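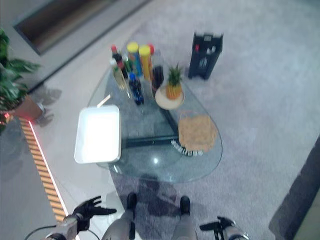

The glass coffee table from the robot's own head camera, which is the view you'll be driving from.

We use cookies to remember your settings. Accept | Manage

Okay, so you want to teach a humanoid to tidy a coffee table by remote control! I've recorded 214 demos of this on my Brivby project, and I threw away plenty of the early ones (my fault every time), so let me save you some trouble.

Start with your own body. Stand the way the robot is standing, hands open and low, and only then hit connect in Enache. If your arms are up when it links, the robot's arms want to be up too, and there's glass in front of you. I set my speed limit to 200 on the Burnetti gloves and left it there for the first month. It goes up to 1,000. Please don't.

Next, spend a few minutes just reaching. Glass is weird through a headset! You see the carpet and the metal base right through it, so your eyes keep telling you the surface is lower than it is. I look for the curved edge or a bright reflection and judge my height from those. Come down slowly, stop, then come down a bit more.
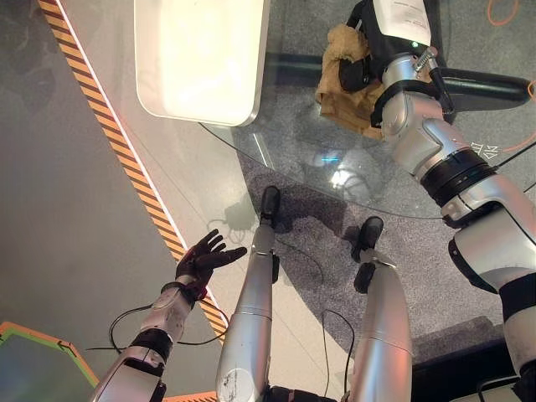

Cloth is my favorite first object because it forgives a sloppy grip. Close all the fingers, lift straight up, and wait for 3 seconds before you move sideways. Keep the other hand open and off to the side where you can see it (I used to forget mine completely and drag it through everything).

Record the whole thing in one go, from hands low to hands low again. If you fumble, keep going and fix it, then tag the take as a recovery. Those takes helped my policy more than the pretty ones did. If you freeze up or start swearing, bin it and take a break.

Bottles come after cloth, and small light things after that. I'm still working on plates, so ask me again in January.

Related
Setting up the Liselcombe playback viewer
Calibrating Burnetti gloves for small hands
How I tag and trim my demos
Teaching a two-handed tray lift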